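Statport moves to shared desks as Plivulside lease is cut by a floor

Statport, the port statistics firm, will give up one of its floors in the Plivulside building and move its remaining office staff to unassigned desks by the end of November, according to a notice sent to employees and seen by this site.

The change affects 833 staff. Under the new arrangement there will be 500 desks, all of them bookable through software supplied by Skuvis, a company that sells room and desk reservation systems. Staff who need fixed equipment for medical reasons will keep an assigned place. All others will book by the day or half day.

The notice was signed by Begoña Salcedo, head of property. It gives occupancy as the main ground for the decision. Badge records and under-desk sensors were used over two quarters to measure how many places were in use at any one time, and the peak was found to be well below the number provided. The notice does not publish the hourly figures, and a request for them has been passed to the firm's facilities office.

Salcedo said in a written reply that the sensors record presence only and hold no information on who is sitting at a desk. They will be removed once the new layout has settled, she said, and from then on the booking system will be the only source of occupancy data.

Furniture and cabling

The fit-out contract has gone to Cuesta, which will supply the desks and carry out the cabling. Work begins on the upper floors and proceeds downwards, one zone at a time. There are 17 zones. Each will be closed for four working days while old furniture is removed, floor boxes are moved and the new desks are put in and tested.

The specification asks for a white matte top, which reflects light evenly and is easy to wipe down between users, with rounded corners and cable openings towards the rear. Existing desks that meet the specification will be kept. Power and data will be brought up from the floor, and no sockets will be mounted on the desk surface. Monitors will be on arms fixed to a rail behind the desk in zones where two or more screens are needed, and on plain stands elsewhere.

Casimiro Garrido, who is managing the works for Cuesta, said the cabling was the slowest part of the job. The floor boxes were placed for rows of fixed workstations set back to back, and in many zones they no longer fall under a desk once the rows are spaced out. Each one that is moved has to be isolated, relocated and tested again before the zone can be handed back.

"A desk can go in within the hour," Garrido said. "The box under it takes most of a morning, and that assumes the drawings are right. On the upper floors they have mostly been right."

Where the drawings are wrong, the contractor lifts the floor tiles and traces the circuit by hand. The programme includes an allowance for this, although Garrido said that a good part of it had been used up in the first zones.
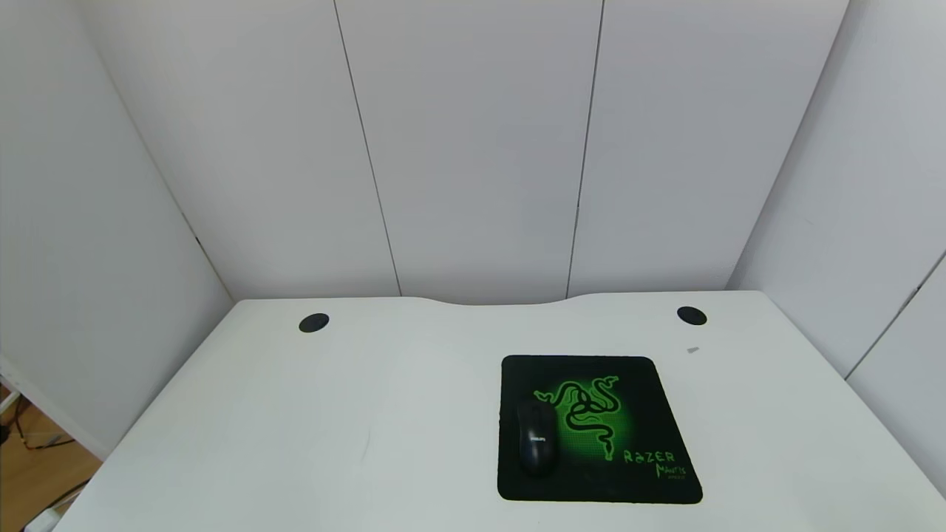
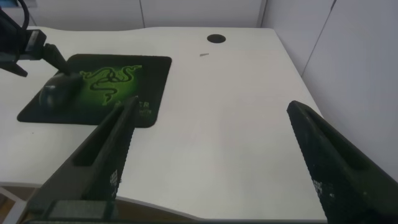 Peripherals have been the subject of most of the questions from staff. The notice first stated that a standard keyboard and mouse would be left at every desk and that personal items should not be brought in. That line was withdrawn after objections and replaced with a policy under which staff may use their own mouse, keyboard and mat, provided that these are taken away at the end of the booking.

Lockers will be provided on each floor for the purpose. They are to be deep enough for a full-size keyboard laid flat, which the first design was not. Wireless devices that need a receiver will be allowed after registration with the IT desk, and wired ones may be used without registration if they need no extra software. Devices that do need it will be looked at one by one, and Statport says it expects to refuse most requests for programmes that record key sequences.

Lena Krawczyk, a data analyst who collected the objections and sent them to the property team, said the original rule had been written without much thought for people who spend the full day on spreadsheets and charts.

"The standard mouse is small and light, and after six hours it hurts my wrist," she said. "I was not asking the company to buy me a different one. I had already bought it. I was asking to be allowed to plug it in."

She said the revised policy dealt with her main point, but that the clearing rule would be awkward for teams working across two shifts, where one person's booking ends at the minute another's begins. The notice now allows a gap of ten minutes between bookings on the same desk. Krawczyk's group had asked for fifteen.

How bookings will work

Desks can be reserved up to two weeks ahead. A booking is confirmed when the user badges in on the floor in question, and is released if this has not happened by 10.30am. Released desks go back into the pool and can be taken by anyone in the building.

Teams may reserve a block of adjoining desks for one day a week. Requests for a second day will need the agreement of the floor manager. Meeting rooms stay on the existing system until the Skuvis software has run for a full quarter, after which both will be combined.

The software shows a plan of each floor with free and taken desks marked. Names are hidden by default, and a user may choose to be visible to their own team. Nerea Marín, who is handling the introduction of the system for Skuvis, said that most of the configuration work had gone into the floor plans and the rules for blocks.

"Each office has its own idea of what a team is," Marín said. "Here there are people who belong to two or three of them, and the system has to know which block they can sit in without asking them each time."

A trial was held on one floor before the wider launch. Two faults were reported and have since been corrected. In the first, half-day bookings made for the afternoon were released at 10.30am along with unclaimed morning ones. In the second, desks in a zone closed for works could still be booked through the mobile version, and several people arrived to find the area sealed off. Marín said that closed zones are now removed from the plan at midnight before work starts.

Noise and lighting

The reduction in floor space will raise the number of people on each remaining floor at busy times. An acoustic survey carried out before the works recommended absorbent panels along the two long walls and a carpet with a heavier backing near the lifts. The panels are included in the contract. The carpet is not, and the notice says that it will be considered in next year's budget.

Lighting will be left as it is apart from the replacement of failed fittings. A number of staff had asked for the lights nearest the windows to be put on a separate circuit so they could be dimmed in bright weather. The property team replied that this would mean opening the ceiling in every zone and would add to each closure. Blinds will be repaired or replaced where needed.

Staff response

The staff association has not opposed the move. Its representative, Begoñe Toledo, said members were divided, with those who come in one or two days a week generally in favour and those who come in daily generally against. The association has asked for a review after six months with the occupancy figures published in full, including the peaks.

"An average tells you very little about whether you will find a desk when the quarterly returns are due," Toledo said. "On those days the whole of the ports section is in, and so is half of finance."

Statport has agreed to the review. It has not yet said whether the figures will be published or only shared with the association. Salcedo said the two options were still being discussed and that much depended on how the booking data was stored.

The association has also asked for a written undertaking that booking records will not be used in appraisals. A draft is with the firm's legal department.

The floor being given up is the lowest of those Statport occupies at Plivulside. It will be stripped back to the raised floor and handed to the landlord in the new year. Old desks that do not meet the specification will be offered to staff first, who must arrange their own transport, and those left over will be sent for recycling. Requests should be made to the facilities office, giving the zone and the number on the underside of the desk. Chairs are not included in the offer, as they are being kept for use on the upper floors.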